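Trinevus Badge Kit for Unconferences

Home > Event Supplies > Open-Format Events > Badge Kit

In stock. Ships flat from our Flarness warehouse.

An unconference has no program until somebody writes one on the wall at nine in the morning, and no speakers until they volunteer themselves. What it does have is a registration table with a long line in front of it and one marker that works. The Trinevus Badge Kit is for that table.

We sell it to people who run barcamps, hack days, library maker weekends and the kind of meetup that started in a pub and got out of hand. It holds everything you need to put a name on an attendee, plus the grid you need to put that attendee into a room.

What's in the box

50 blank badges, heavy uncoated card, punched at both top corners so they hang straight and don't spin around to show the back.
50 cotton lanyards, plain, one clip at each end. No logo. Yours won't fit on them either.
4 black markers, chisel tip. They will all go home with attendees, so buy spares.
Session cards, two colors: one for "I want to teach this" and one for "Would someone please teach me this."
One wall grid, folding, with time slots down the side and blank room headers across the top.
A sheet of interest stickers, including LINUX, KNITTING, LOCKS, HAM RADIO and ASK ME LATER.

Why the badges are so large

Because you can read one from across a room without leaning toward a stranger's chest. The first name goes in the big space. The small line underneath is for whatever you want to be asked about, and we have seen "compilers," "sourdough" and, on one memorable badge, "parking." There is no line for a job title. Customers write in every spring to request one, and we enjoy their letters.

The card takes ink well and doesn't smear once it's had half a minute to dry. It does not take coffee well. A laminated version was tried and dropped after two events, as the markers slid right off it and everybody ended up named something like "Ste."

The wall grid

Opened out, the grid covers a good stretch of wall and hangs from four eyelets. The slots are sized to the session cards, with a paper pocket behind each so that cards can be moved when two people both pick 10:30 in the big room. They will. Pockets hold up to plenty of swapping, though we suggest appointing one grown-up to stand near the grid after lunch, when the serious horse-trading begins.

Room headers are blank on purpose. Write the real room names on them, or do what the Pletby hack day did and name every room after a soup. Attendance at Minestrone was excellent.

Sizes and prices

Small Kit (50 badges): the one described on this page.
Large Kit (500 badges): same contents in larger amounts, two wall grids, and a carton you'll want help lifting.
Refill badges: sold in packs of 50, no lanyards.
Spare markers: see above.

Item number for the Small Kit is 134. Please quote it when you phone, as we also sell a badge kit for dog shows and there has been one mix-up already. The dogs came out of it fine.
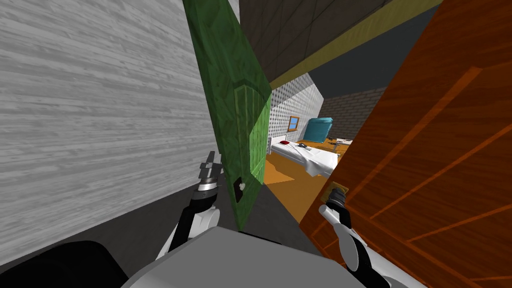
Using the kit with our other products

The grid pockets also fit Idahosa session cards, the older ones with the rounded corners, if you have a drawer full of those from a previous event. The lanyard clips fit any badge with a slot or a punched hole. They will hold a door key as well, but not a bunch of them.

Questions we get

Can you print our names in advance?
We can, but we'd rather you didn't ask. Half of the people who signed up in April won't come, and their cousins will. Writing your own badge takes ten seconds and gives shy people something to do with their hands.

Is the grid reusable?
Yes. Fold it along the existing creases and keep it dry. Felt-tip on the room headers is permanent, so you may be living with Minestrone for a while.

Do you make a version for kids' tracks?
The same kit works. Get more stickers, and hide the markers until needed.

Returns

Unopened kits can come back within a month. Opened kits can come back too if something is missing, provided that the something isn't a marker – we know where those went.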